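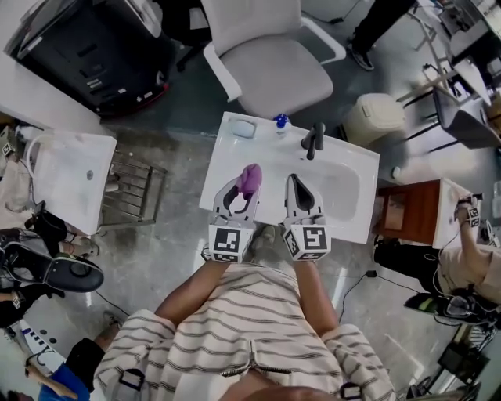 Basin station, hand-held grippers. Pink piece clamped in the left, right one open.

April, sink wiping task, student group. Target is 188 demos for the Plarnovach entry. Tzu-hsuan Hsiao kept the log.

Morning block: 15 takes, 2 rejected for lost marker tracking on the left cube. Both had the wrist rolled too far over the bowl – keep the cube face up on the reach to the faucet.

Finger gap drifts after almost 8 takes. Re-zero between blocks.

To do: recheck left/right marker IDs in the config, rerun the rejects, ask Kang about spare finger pads.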